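Soap and Soap Dishes: The Gallery

Welcome to the gallery page of our small bathroom corner. My name is Ebbe Magnusson, and together with my friend Rupert Sutter I look after the soap shelf in the shared house in Hamthorpe. We started with these pages in September, when we both became tired of shower gel bottles standing everywhere on the edge of the tub. Since then we are using bar soap only, and we have learned a few things about bars and about the dishes they live in.

English is not my first language, so please excuse if some sentence is a little stiff. Rupert has read the page and corrected the worst parts. The opinions about dishes are mostly mine. He cares more about the soap itself, and he will tell you so if you meet him.

Please click through slowly. There are not many pictures, but I wrote a little more for each of them than last time, after some readers asked for it.

1. The bar
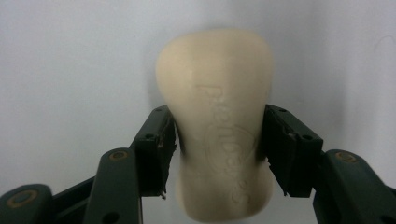 A plain cream soap is still the one I like best. I have tried the green ones with herbs, and the dark ones with charcoal that leave a gray ring in the sink, and I always come back to the plain kind. It goes well with every dish and every towel, and guests are not afraid to use it. The shape is also important to me. I like a bar with broad, rounded shoulders and sides that go in a little toward the middle, so the fingers find a natural place when the soap is slippery. A square bar from the market has sharp corners for the first days, and I do not enjoy them. Another thing I look at is the stamped name. On this one the letters are raised only very slightly, in the same cream color as the rest, and after the capital P I can not read much with certainty. Rupert says that shallow letters are a good sign, because deep letters collect soap paste and old foam. I am not sure he is right, but I have not found a reason against it – so we leave it there.

For people who want to know about storage: we keep the new bars in the linen cupboard, without the paper, between the hand towels. The towels get a nice smell and the soap becomes harder. A hard bar lasts longer. In our house a bar at the kitchen sink is finished after five weeks, and the one in the upstairs bathroom is good for almost seven. I can not explain the whole difference, except that at the kitchen sink everybody washes hands many times a day and does not always turn off the water in between.

When a bar is too thin to hold, I press the rest onto the back of the new one. Both must be wet for this, and you should let them stand overnight. Rupert does not like how it looks. He puts his thin pieces in a little cotton bag and uses the bag for the shower, and this also works well.

2. The dishes 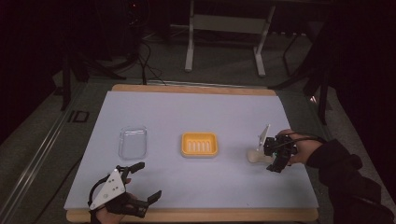 Yellow dish with white ridges, and the clear container to the left of it.

I must say I did not expect to like a yellow dish. My first choice was always something without color, and in the old apartment I had only glass. But on a gray morning in the bathroom, a warm yellow-orange is a pleasant thing to see next to the mirror, and the cream soap looks good beside it.

More important than the color are the ridges. A soap that lies flat on the bottom of a dish will sit in its own water, and the underside becomes soft like jelly. With ridges, there is air under the bar and the water can go down between them. The raised rim keeps this water away from the shelf. You only have to remember to pour it out. I do it in the evening when I brush my teeth, and so I do not forget.

A clear container is a different matter. It has no color to fight with the tiles, and you can see at once if it needs cleaning, which can be good or bad. I would not put a wet bar directly in a smooth one. Rupert would, with a folded washcloth on the bottom, and he changes the cloth when it gets heavy. For small things such as hair clips or cotton pads I find a shallow clear box very useful, and this is probably how I would use it in the end.

Cleaning is easy for both kinds. Warm water, an old toothbrush, and a spoon of vinegar if there is a white layer from hard water. Brush along the ridges and not across them, then rinse and put the dish upside down on a towel. Do not use the rough side of the kitchen sponge on clear plastic – the scratches stay forever, and I have one box upstairs that looks like fog.

On the next gallery page I want to show the shelf over the tub and the hooks for the washcloths. If you have a question about any dish, write to us through the contact form and mention the number of the section. Rupert usually answers the soap questions, and I take the rest.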